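Water bottles: open neck, part filled
Follosden bench notes, gallery page 4

The pages in this gallery cover ordinary drinks bottles as they are handled on a bench or a kitchen worktop. This one deals with single-use clear plastic bottles that have been opened and partly emptied.

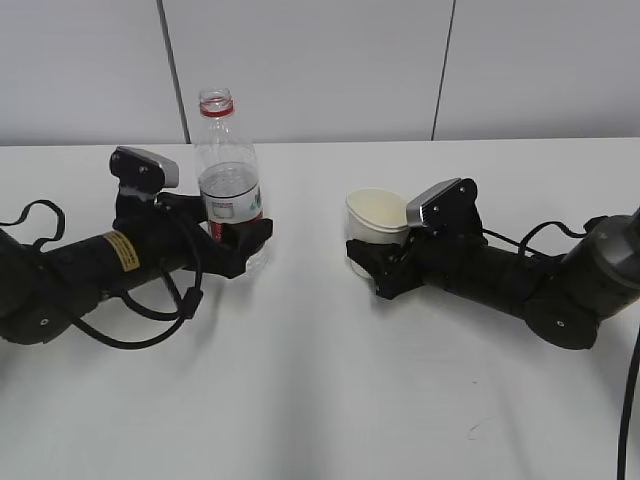

The earlier pages dealt with sealed bottles, which are simpler. A full, sealed bottle is stiff. The contents cannot move far and the wall has water behind it over nearly its whole height. Once the cap is off, the wall gives way under a light squeeze and the level inside rises. If the bottle is full to the shoulder, that is enough to push water out of the neck.

Bottle, upright on white tabletop
Clear plastic, threaded neck, no cap. Water line around the middle of the bottle. White label with a red band on the lower-middle part, small green graphic to the right side.

Neck
Red ring around the base of the neck. On most bottles of this type the ring is moulded with the cap and joined to it by thin bridges, which break on first opening. The ring then stays on the neck. It should be left there, as cutting it off tends to mark the plastic and makes no difference to handling.

Grip height
Lower half of the bottle, over the bottom of the label. A low grip suits a half-filled bottle that only has to be held steady. For pouring, Edin Georgiev recommends moving up to just above the middle, so that the wrist does not have to travel as far. A thin wall should be held with the least pressure that stops it slipping.

Background
Pale grey-white wall panels with thin dark vertical seams. Clear plastic is hard to make out against a pale wall, and the label and the ring do most of the work. Radka Petek prefers a dark card behind the bottle when the water level has to be read. The card should stand well back from the bottle, otherwise it shows through as a bent shape.

Notes on filling
One litre of water has a mass close to one kilogram, so a kitchen scale is good enough for setting the level. Weigh the bottle empty, with its label on, and add water by weight. Marking the wall with a pen is less reliable. The lines rub off, and on a ribbed bottle they are not level to begin with.

Use plain tap water. Fizzy water leaves bubbles on the wall and the surface is difficult to read for some time after filling.

Notes on the worktop
Wipe up drops before setting a bottle down. A wet base can slide on a smooth top when the bottle is pushed from one side. Check the base for dents as well, particularly on bottles that have been squeezed flat and blown out again. Živko Golob keeps a separate crate for those at Rurkthorpe and they are not used for standing tests.

Labels should stay on unless the wall itself is being examined. Paper labels lift at the overlap when damp; film ones generally do not.

Next page: bottles with sports caps
Previous page: sealed bottles
Corrections to Kalliopi Georgiou, Follosden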